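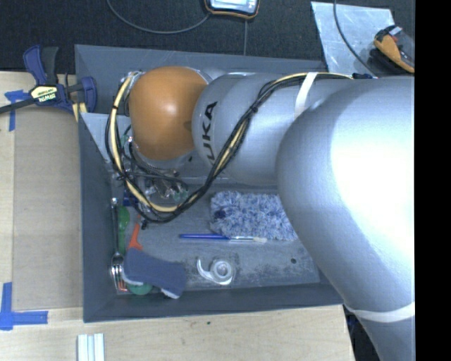

잡동사니 서랍 정리, 로봇 집기 실험에서 배운 것

주방 서랍이나 작업대 위 상자에 작은 물건을 섞어 두면 필요할 때 찾기 어렵습니다. Broremex 연구팀이 5월에 정리한 집기 실험 결과에 살림에 바로 옮겨 쓸 만한 내용이 있어 추려 보았습니다.

실험 방법
벽이 비스듬한 회색 상자에 수세미, 펜, 숟가락, 접은 천, 테이프 디스펜서 같은 생활용품을 섞어 넣고 로봇 팔이 하나씩 집게 합니다. 물건마다 집는 법을 미리 가르치지 않고, 집기를 되풀이하면서 성공과 실패를 기록해 다음 시도에 반영하는 방식입니다. 전체 시도는 1259회였고, 50회마다 물건을 다시 섞었습니다. 비교한 배치는 한데 섞은 것과 종류별로 떨어뜨려 놓은 것, 2가지입니다.

결과
섞어 놓은 배치에서는 첫 시도 실패가 거의 9배 많았습니다. 실패가 가장 잦았던 경우는 천 밑에 다른 물건이 깔려 있을 때였습니다. 천을 집으려다 밑의 것까지 끌려오거나, 밑의 물건을 아예 찾지 못했습니다. 그다음은 벽에 바짝 붙은 길쭉한 물건이었습니다. 숟가락이나 펜이 벽을 따라 누우면 한쪽으로 손가락이 들어갈 틈이 없습니다. 수세미처럼 푹신한 것은 어느 쪽에서 잡아도 대체로 잘 집혔습니다.

서랍에 적용하기
1. 행주와 천은 따로 둡니다. 같은 칸에 넣어야 하면 돌돌 말아 세웁니다. 펼치거나 접어서 눕혀 놓으면 그 밑으로 작은 물건이 들어갑니다.
2. 숟가락, 펜, 드라이버는 벽에서 손가락 하나 굵기만큼 띄웁니다. 서랍 벽 안쪽에 얇은 스펀지 조각을 붙여도 됩니다. 저는 Retlow 칸막이를 쓰는데 바닥이 미끄러워 고무 매트를 한 장 깔았습니다.
3. 푹신한 물건은 가장자리로, 작고 단단한 물건은 가운데로 보냅니다.
4. 바닥이 보일 만큼만 넣습니다. 겹치기 시작하면 서랍을 나눌 때가 된 것입니다.

작업대에 적용하기
상자를 작업대 위에 놓고 쓴다면 먼저 고정합니다. 한 손으로 물건을 꺼낼 때 상자가 밀리면 안쪽 물건이 한쪽으로 쏠립니다. 바 클램프로 상자 가장자리를 작업대에 물리면 충분합니다. 자주 치웠다 놓는 상자라면 모서리 자리에 마스킹 테이프를 ㄴ자로 붙여 둡니다. 매번 같은 자리에 놓을 수 있고 나중에 떼기도 쉽습니다. 테이프는 햇빛을 오래 받으면 접착제가 남으니 몇 주에 한 번 갈아 줍니다.

전선은 움직이는 부분을 따라 묶되 관절 쪽에 여유를 둡니다. 스탠드나 접이식 조명도 마찬가지입니다. 팽팽하게 묶으면 꺾이는 곳에서 피복부터 상합니다.

참고
실험은 상자 하나에서 나온 결과라 깊은 서랍에는 그대로 맞지 않을 수 있습니다. 연구팀도 깊이를 바꾼 시험은 아직 하지 않았다고 적었습니다. 깊은 서랍에는 Vurkard 2단 트레이처럼 위 칸을 들어낼 수 있는 것이 편합니다. 위 칸에는 매일 쓰는 것만 넣고, 건전지와 예비 나사는 아래 칸에 뚜껑 있는 통으로 넣습니다.

8월 17일 고침: 칸막이 간격 설명을 손가락 굵기 기준으로 바꿨습니다.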